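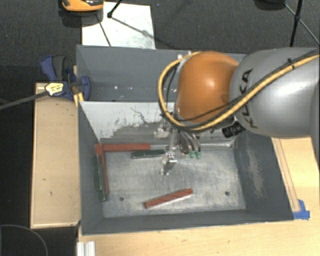
Follura Shared Workrooms
@follurawork

The Follura service bench is accepting divided metal bins for refinishing through the end of November. The notes in this thread apply to all members who hold bins on loan, including those at the Pavton annex. 1/11

Worn paint on a sloping divider is ordinary and does not by itself qualify a bin for the bench. Please submit a bin when paint lifts under a fingernail, when flakes are found among the contents, or when an edge has become sharp to the touch. 2/11

Scuff lines and cloudy patches on a bare metal floor are treated as cosmetic. Members have asked whether these should be polished out. They should not. Polishing removes metal, and the marks return within a few weeks of normal use. 3/11

Long abrasions on a side wall are recorded on the bin card with their approximate length. If a second abrasion crosses the first, note this too. Nadhirah Mandagi keeps the cards and can issue a replacement for any that have been lost. 4/11

Small round holes in the compartment floor are to be left open. We received several bins last season with the holes filled with putty or covered with tape, and removing the tape residue took longer than the repainting. 5/11

Before drop-off:
Empty both compartments, front and rear.
Wipe down with a damp cloth and mild soap.
Dry overnight with the bin tilted.
Tie the card to the bin with string. No adhesive labels, please.
6/11

Bins should not be set directly on wooden bench tops without felt pads. The pads are available from the supply shelf in packs of 20. One pack serves five bins at 4 pads each. Older pads with a hardened surface may be discarded. 7/11

On paint: the bench uses a gray enamel supplied by Ardeleanu, applied to the divider and walls only. Floors are left bare. Requests for other colors will be declined this season. Blue-gray compartments that are still sound will be kept as they are, and a mixed finish within one bin is acceptable. 8/11

Hakim Nasution and Prasetyo Pelupessy are at the service bench on Tuesday from 9 a.m. until noon. Bins left outside these hours go on the lower rack by the loading door, never in the corridor. Please allow two weeks for return. Loan bins are not available during this period. 9/11

The register currently lists 563 bins. A small number have no recorded location. If you hold a bin with no card, or with a card bearing the former Tekix stamp, please write to Danang Wijaya at the front office with the room and shelf. There is no charge for late registration. 10/11

Correction to the printed notice posted near the Pavton entrance: the grit for smoothing a sharp edge is 1000, used wet, and by bench staff only. The notice omitted the last part. Melur Rondonuwu will replace the printed copy this week. 11/11

Added in response to several messages: yes, lids may be sent together with the bins. Lids are cleaned but not repainted. Please write the bin number on the string tag of the lid as well.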